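The inner pot problem, or how I lost one week in April

Posted November 14, 2020

I promised two people that I would write this down, and then I did not do it for more than half a year. Mervyn Dunmore asked me again last night if the text exists, so now it will exist.

For those who are new on this blog: I work on a small project called Orkby. It is a robot arm on a table that learns to do kitchen jobs. Not whole meals. Our jobs are small, like opening a lid, moving a cup, or taking the inner pot out of a rice cooker and putting it back. We are five people and only two of us are in the same town. Mahfuz Kodikara and I do the hardware part in Varndale. Debashish Biswas writes the control software, Arif Weerakoon trains the models, and Selvaraj Bepari looks at the logs and tells us when we fool ourselves. Mervyn owns the workshop and reads everything with a red pen.

The fault was this. The arm lowered the pot into the cooker, the software said the pot was seated, the gripper opened, and the arm moved away. But sometimes the pot was not seated. It stood a little crooked on the rim. In the next step the arm came to press the lid closed, and it pressed the lid against a crooked pot with much more force than it should have. The third time, the hinge cracked. I was standing next to the table when it happened, and the sound was very ugly. A piece of plastic flew past Mahfuz and hit the window. He was wearing his safety glasses, I was not wearing mine. I am not proud to write this.

So it was a software fault, a sensor fault and a human fault, all three on the same table. I will go through them more or less in the order that we found them, which is a bad order, but this is how it went.

First I blamed the gripper. I always blame the gripper. The fingers have rubber pads, and old pads become smooth, and then a heavy thing can turn in the grip when you don't want it. I changed the pads and ran 30 cycles by hand command. Everything was fine. I wrote to the others that the problem is solved, and I even went home early. The next morning it failed before I had finished my tea. 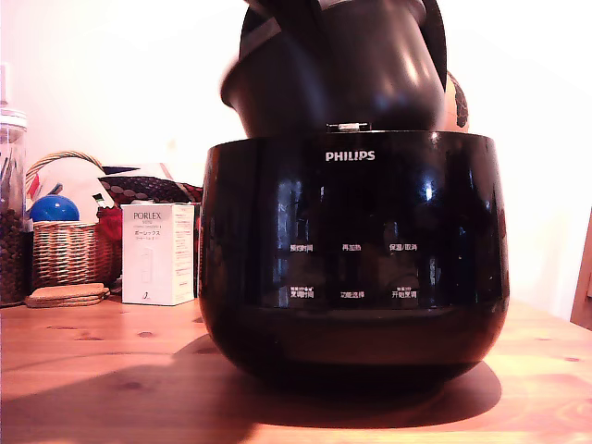
Then we looked at the seating check, and this was closer to the truth. Debashish had written it in a simple way: lower the pot, wait until the force in the wrist goes up, and compare the height of the gripper with the height we taught in advance. If both are good, the pot is seated. A pot with a round body like this one is not a kind object for such a check. When it is tilted only slightly, one side can touch the rim early, the force goes up, and the height is still inside the tolerance. Also the camera did not help much, because the cooker is glossy black with white reflections from the lamps, and the pot is dark and has its own bright reflection on the side. Our vision model liked to find an edge where there was only a lamp. The one thing on the front which it found every time was the white PHILIPS logo, and it is at the top of the front face with the little silver latch just above it, so in the end we used the logo to know where the cooker stands. For the pot itself we had no such friend.

Selvaraj asked a question that annoyed me very much at that time. He asked how many of our "successful" cycles were really successful. I said all of them, of course, the log says so. He said that the log says what the seating check says, and the seating check is the thing we do not trust. I had no answer to this. So he sat down with the recorded video of 300 cycles and looked at every one with his own eyes. It took him two evenings. Almost 30 of them were marked as seated when the pot was crooked.

Most of these had made no damage, and this is why we did not see it. The pot was crooked, the arm went away, and when the lid came down, it pushed the pot into place. From outside it looked like a clean cycle, perhaps a little loud. The lid had been repairing our mistake for us, each time with a little more stress on the hinge, until the hinge had enough.

I think about this a lot since then. A robot that fails and stops is boring, you fix it and go on. This one was failing and continuing, and we were giving it good marks.

There was one more bad consequence. Arif was using the same labels for training. Every crooked pot marked as seated was teaching the model that crooked is fine. He had to throw away the whole training run number 2407 and the ones that came after it. He was very polite in the call. After the call he did not write in the chat until the next day, and for Arif this is a long time.

Now the force. Why was the arm able to press so hard? In the settings there is a limit for the force during contact, and I was sure that it was on. It was on for the step "lower pot". For the step "close lid" it was off, because I had switched it off myself, in the winter, when we had an older cooker from the Hurport flea market with a very stiff lid. The old cooker went to the trash and my setting stayed. I found the line in the file with my own name beside it. I closed the laptop and went for a walk to the river.

What we changed, in case somebody has a similar table:

The seating check has a second part now. After the force goes up, the gripper does not open immediately. It makes a very small movement to the left and right, as you do with your hand when you feel if the pot is sitting well. A seated pot and a crooked pot answer differently to this, and the difference is easy to read in the wrist sensor. This was Mahfuz's idea. He got it from watching his mother cook, he says. The first version was too quick and the pot made a terrible scratching noise, so Debashish made it slower.

The force limit is no longer a setting of one step. It is one value for the whole job, and if a step needs more, it must be written in a separate file with a date and a reason, and the permission ends after one month. Debashish wanted two weeks. I wanted to have no exceptions at all, because I know myself now. One month was the compromise.

The camera got a matte shade over the nearest lamp, made from cardboard. It is still cardboard. The false edges are not gone, but there are fewer.

Selvaraj looks at 30 cycles from every batch, chosen by chance, before any label goes to Arif. If he finds one wrong, the whole batch waits. I was against this because it is slow. I am not against it anymore.

And glasses for everybody who is inside the tape on the floor, also when the arm is "only doing one quick test". Mervyn wrote this rule on the door with a thick marker, on the paint, so it is now part of the building.

With the new check we ran 200 cycles in two days. Selvaraj checked all of them and found no crooked pot that was marked as seated. There were some crooked pots, yes, but the arm noticed them, lifted the pot, and tried again. Twice it gave up and called for help with its stupid little beep, and I was never so happy to hear it.

What is not solved: the buttons. The cooker has its panel in Chinese, six labels in two rows, and only Arif can read them a little. The next job will be to press the start button, the right one in the lower row, after the lid is closed. We have tried it without power and the finger lands well in most cases. But if it lands one place too far to the left, it presses the function select, and then the machine is in some other program. With power and water in the game I want a better answer than "most cases". Debashish thinks that we can read the state from the current in the plug. I think he is right, but I have said "I think" often enough in this text to be careful.

Also I still don't know why the first pad change gave 30 clean cycles in a row. Selvaraj says it is simple luck and that I should calculate the probability, and he is right that it is not even very small. Mahfuz thinks that when I command the arm by hand, I lower the pot a bit slower than the program does, so it has time to settle. We could test this in one afternoon. We have been saying so since April.

Two people have asked me by mail which hinge we used for the repair. We did not repair it. Mervyn glued it once for fun and it held until somebody opened the lid. For spare parts I now go to Wijesinghe, the small shop behind the station, where the owner keeps old lids and pots in boxes and lets you try them on the counter. Take your own pot with you if you go there -- I drove back for mine.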